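# The Tea Room at the End of the Bullen Line

Rain again. Third cup of tea, and Rosalía Segura still hasn't sat down. She's run the tea room at Clollurstead for longer than the trains have been diesel-free and she talks the way she pours, fast, some of it on the saucer.

"Ask me about the bus," she says. So, the bus.

Until last August the 842 came up from Bullen every 40 minutes. Then every two hours. Now it comes twice a day, once at a time that suits the school and once at a time that suits no one I met. The operator, Rilto, says ridership fell. Rosalía says of course it fell, you can't ride a bus that isnt there.

You hear this all over the valley. A service thins out, people find a way around it, the numbers drop, the service thins some more. Patricio Casado drove the route for most of his working life and kept a notebook in the cab the whole time. Weather, mostly. Who got on with a broken arm, who'd had a baby. He let me read some of it at his kitchen table. Small handwriting, blue ink, lots of abbreviations I had to ask about. "Hvy snow, turned at quarry, 6 walked." That was the entire entry for one day in a winter he remembers as mild.

He doesn't drive now. Bad knees. He walks down to the stop anyway, most mornings, reads the timetable, walks back up.

What fills the gap? Cars, for anyone who has one. Lifts, for anyone who can stand asking. And a van.

The van belongs to Boonmee Jitpraphai, who grows herbs and salad leaves on the flat ground by the river and was driving to Bullen market regardless. He started with one passenger, Chanida Kaewsai, whose dialysis appointments didn't line up with either bus. Then her neighbor. Then the neighbor's sister, with a dog. There's now a sheet of paper taped inside the tea room window where you write your name, and a jar for gas money, and a rule about the dog.

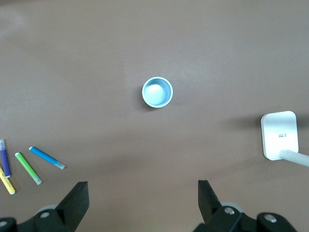

Is it legal? Sort of. As long as he only takes his costs he's fine, or that's how Boonmee understands it, and he's read the rules more closely than I have. The insurance was the hard part. The first company he called wanted to sell him taxi cover. The second hung up. The third asked how many miles and he had to go back and work it out from receipts, which took a weekend and a lot of swearing.

I rode with them one morning. Left in the dark. Smell of cilantro, wet coats, somebody's toast. It's about 50 minutes to Bullen if the low bridge isn't flooded, and for the first half hour hardly a word gets said. Then the radio comes into range and everyone starts up at once. Price of heating oil. Whose roof. A long argument over whether the bakery in Onsri changed its flour, which went on untill the hospital gates and was picked up again, mid-point, on the way home.

Chanida sits up front. She gets carsick otherwise. She used to teach geography and she'll tell you where the old road ran, where the river ran before that, which fields go under first. "You learn a place by being driven through it slowly," she told me. I wrote that down and then the van hit a pothole and my pen went across the page.

Sombat Sombatkul thinks the whole arrangement is a mistake. He's not rude about it. He runs the hardware store in Onsri and spent two years writing to Rilto about the cuts, and his worry is simple: every person in Boonmee's van is a person the company can say didn't need the bus. He has a folder. He has a petition with 100 names, which in Clollurstead is most of the doors. He also, when pushed, admits he took the van twice last fall. Dentist.

Both of them are right, I think. Boonmee does too. He'd stop tomorrow if the buses came back. He's tired, he has seedlings to get in, and his own mother wants driving places.

Rilto told me by email that the timetable is under review. No date for that. Patricio laughed when I read it out, then asked me to read it again so he could copy it in the notebook. He's still keeping it, turns out. No route, so he just writes what he sees from the stop.

The last entry while I was there: "1/13/26. Fog. Van full. Bus 11 late, 1 on, 0 off."

Rosalía has taped a second sheet up in the window under the first. Return trips.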